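Kitchen robot quote for the shared kitchenette, sanity check please
Forum: Workplace Equipment > Automation and budgeting

tallowfield
We've got until the end of June to spend or lose our equipment money, and Sandel has quoted us for a two-armed unit to do the staff kitchenette. Dishes out of the sink, into the dishwasher, counters cleared. It's a nine-month lease with an option to buy. I run the budget and I'm not sold. Our dishwasher already does the washing. What we'd be paying for is the bit between the sink and the rack, and I can't get a straight figure for how long that takes.

gravelpit_6
Ask what the quote leaves out. Ours from Braston looked fine until we priced spare grippers, cables and the service visits. Six visits a year, and travel was extra.

norlander
I'll be the one who disagrees. People cost money too, and staff here have been arguing over that sink for years. If the lease is short, try it and send it back.

tallowfield
Maybe. The job as it stands, plus the hardware up close: 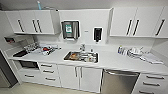
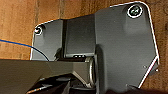

First one is the kitchenette with the sink full, second is the wrist plate and part of the arm.

gravelpit_6
That blue cable crossing by the flange would be my first question. What does a replacement cost, and can you fit it yourselves or does someone have to come out? Get it in writing. Same goes for whatever is behind that slot in the middle block, if it's a connector.

mopbucket
I'd be more worried about the basin. Everything is in together, and the stuff on the counter is no tidier. A demo with 30 matching plates on a bare bench tells you nothing about that. Make Sandel quote against your sink on a bad afternoon.

norlander
Or you set a rule that dishes go in one at a time and half the problem is gone.

mopbucket
If people followed that rule he wouldn't need the robot.

norlander
Fair enough. I still think a lease is low risk.

tallowfield
Sandhu offered a trial too, but they want $200 a day for a technician on site — and that's before freight. Cetomix never answered my email. Has anyone had a trial where the supplier agreed to a number beforehand, so many items put away per hour, and you could walk if they missed it?

gravelpit_6
We asked Braston for that. They offered us "continuous improvement" instead. We bought a second dishwasher.

tallowfield
Leaning that way myself. I'll ask Sandel for the parts list and an hourly figure before I sign anything, and post what comes back.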